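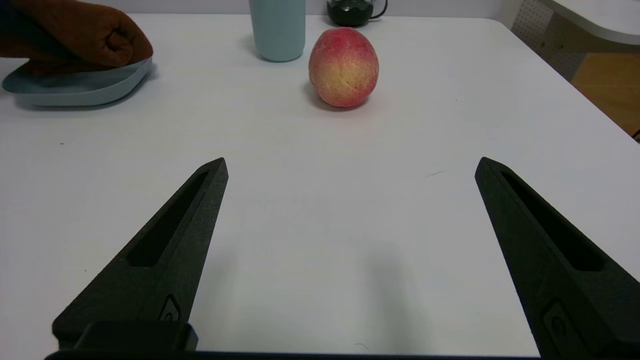
I said I'd pop into the Brumine Trust's spring open evening for half an hour, and I was still there when they were stacking the chairs.

If you haven't come across it, Brumine is a small charity that pays for young people who left school early to go back and finish. It covers the dull stuff: exam fees, bus passes, a decent pair of shoes for an interview. Last year it gave out 400 grants, most of them tiny, and I do love a charity that will happily write a cheque for a bus pass.

The big news in April was the new study centre on Jeleo Street (above the old shoe shop, for those who remember it). The lease took almost 2,300 pounds in deposits and fees before a single desk went in, and the Krishnan Fund covered the lot. The rest came from a sponsored walk along the Amitz canal, which I joined for two miles before a café got the better of me!

What I liked most was the talk from a former student, now training as a nurse, who told us she'd filled in the form three times and binned it twice. She wanted it made shorter. The trustees wrote that down, and I hope they do it, as I've seen the form and it goes on a bit.

Applications for the autumn close on 16/05/2025. You can pick up a form at the centre or ask at the library, and they'll help you fill it in over a cup of tea.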